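Search tips Search Enter keyword

Workshop tips for a student robotics club that records its own hand demos

Posted 15th November

5 min read

These tips come from the Gromedbridge robotics club. Our project this year is called Torodness. Students put on a shoulder harness and hand straps with printed marker cubes, do an ordinary job, and the recordings go toward teaching an arm to do the same job. Most of what follows is housekeeping. It would suit any club that shares a room with desks and chairs.

Cubes and printing

Print the markers on matte paper or matte label stock. Glossy paper throws back the ceiling lights and the tracking drops out. Set the printer to 100 percent scale and measure one square with a ruler before you cut the rest. Ours came out small for most of September because "fit to page" was ticked.

Stick the faces down with a glue stick, working from the middle outward. Leave a white border around every black square. If a corner lifts, replace the whole face. Clear tape over the top looks tidy and causes the same glare as glossy paper.

Write L and R inside the cubes with a pencil.

Straps

Hook-and-loop straps collect lint. Pick it out with an old toothbrush or the end of a seam ripper, then press the two halves together before storing so they don't grab everything else in the drawer. Wash fabric straps by hand in cool water with a little dish soap and dry them flat overnight.

Fasten the hand straps after the harness, and have a second person do the last one. The strap should be snug enough that the cube doesn't rock when you make a fist. If fingers tingle, it is too tight.

Run the cables along the arm to the shoulder and leave slack at the elbow. Reach all the way forward once before you start. If anything pulls, add slack there and then.

Furniture tasks

Chair tasks are good for beginners. The chair is big, nothing breaks, and both hands have to work together. Keep the palms down and the hands level as you reach in, and go slower than feels natural. Clean hair and thread out of the casters first, or the chair will pull to one side and every take will look different.

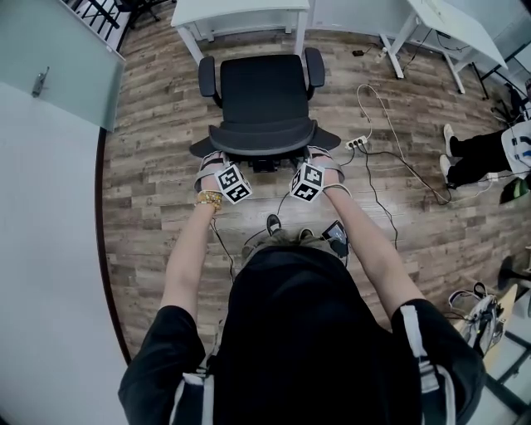

How long should one take be?

Keep it under a minute. Short takes are easier to label, and a bad one costs less to throw away.

Put a small piece of painter's tape on the floor for each starting position and pull it up at the end of the day. Left for a week, it takes some effort to get off, and a hair dryer on low helps.

Floor and power

Power strips belong against a wall or under a desk. When one has to sit out on the floor, agree on the walking side and keep to it. Coil spare cable in loose loops and tie it with a scrap of strap. Tight coils wear out near the plug.

Sweep before a session. Grit scratches plank floors when chairs roll over it, and it gets into the hook-and-loop as well.

Keeping the log

We use a paper log with four columns: take, task, wearer, keep or drop. By the end of the first month we had 307 takes and kept 220. Most of the drops were early and most were loose straps. The target for Torodness is 800 before the Jacobs Cup, which we enter in the mixed-age group.

Copy the log to the shared drive the same day. Handwriting gets harder to read with time, even your own.

Storage

Cubes go in an egg carton. Harnesses hang on a wide hanger with the buckles closed. Batteries come out of anything that won't be used for a week.

Related tips

Getting glue stick off a cutting mat
Cleaning chair casters without taking them off
Labeling chargers so they come back
Rerkenura kit drawer: what we keep in it
Packing a toolbox for the Jacobs Cup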